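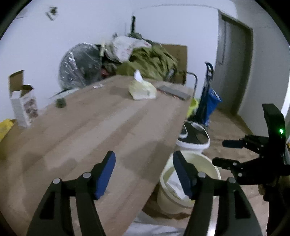
Ulura Shareholder Disclosure Group
Minutes of the meeting held on May 27, 2018

Present: Reet Vaher (chair), Florencia Bravo, Maximiliano Garrido, Mihret Asfaw (minutes)
Apologies: Ivana Daza

1. Minutes of the previous meeting

Agreed as a correct record with one change. Under item 4, "political donations" to read "political donations and trade body fees".

2. Matters arising

2.1 The letter to the company secretary of Ulura was sent and has been acknowledged. No reply on substance has been received.

2.2 MG has obtained the register of members for the class of shares concerned. The copy is held by RV and may be used only for the purpose given in the request.

2.3 The question of whether Dastico is a subsidiary or an associate is still open. See item 4.

3. Draft resolution

3.1 FB introduced the third draft. The resolution would ask the board of Ulura to publish each year a list of all payments made to political parties, campaign bodies and trade associations, with the amount and the name of the director who approved each payment.

3.2 RV asked whether the wording would catch payments in kind, such as the loan of staff or office space during a campaign. FB said the present wording would not. Agreed to add "or benefit in kind" after "payment" in the first paragraph and to define the term in a note.

3.3 MG proposed a lower limit, below which payments need not be listed one by one, and suggested 4,000 in the company's reporting currency. MA was against any limit and pointed out that several smaller payments to the same body could each fall under it. After discussion the limit was kept, to be applied to the total paid to any one body in the financial year. MA asked for her disagreement to be recorded.

3.4 The sentence in the second draft criticising the board's past conduct has been removed. RV reported advice that a resolution stating opinion as fact could be refused. The criticism may be made in the supporting statement, where it can be referenced.

3.5 The group takes no position on which parties or causes the company should support. Agreed that this be stated in the first paragraph of the supporting statement.

4. Dastico and Zúñiga

4.1 The published accounts show fees paid by Dastico to a trade association which campaigned on the recent packaging bill. If Dastico is an associate, those fees fall outside the resolution as drafted.

4.2 Two options were considered: (a) to extend the resolution to associates; (b) to leave the wording and raise Dastico as a question from the floor. Option (b) was preferred. MG noted that the board may decline to answer.

4.3 Zúñiga was sold before the period covered by the resolution. No action.

5. Support from members

5.1 MA reported that 201 letters had been sent to individual shareholders. Signed forms had been received from 89. Of these, 81 were complete; the other eight lacked a holder reference and have been returned for correction.

5.2 The Gamatau pension fund has asked for the final text before taking a view. FB to send it once item 3 changes are made. RV asked that no draft be sent in the meantime.

5.3 Shares held through nominee accounts were discussed. Holders in this position need a letter from the nominee confirming the holding. The form does not say so at present. MA to add a line to the form and to write again to the holders affected.

6. Timetable

6.1 The annual meeting is expected in December. The notice period runs back from the date the notice is issued, which the company has not announced. RV to ask for the date in writing.

6.2 Signed forms to be lodged together, with a covering list in surname order. Paper copies only, as the articles make no provision for lodging by email.

7. Press

7.1 A request for comment had been received from a local paper. Agreed that no statement be made until the resolution is lodged. Enquiries to go to RV.

8. Any other business

8.1 ID had asked by email whether the group should submit evidence to the consultation on campaign spending rules. Deferred until she can attend.

8.2 Printing and postage costs to date were approved as presented.

Actions

FB: fourth draft, including benefit in kind and the note (3.2), the limit as agreed (3.3) and the opening of the supporting statement (3.5)
FB: final text to Gamatau (5.2)
MG: question on Dastico for the annual meeting (4.2)
MA: corrected forms and nominee wording (5.1, 5.3)
RV: letter to the company secretary on the notice date (6.1)

Next meeting: date to be circulated by RV when the company secretary has replied.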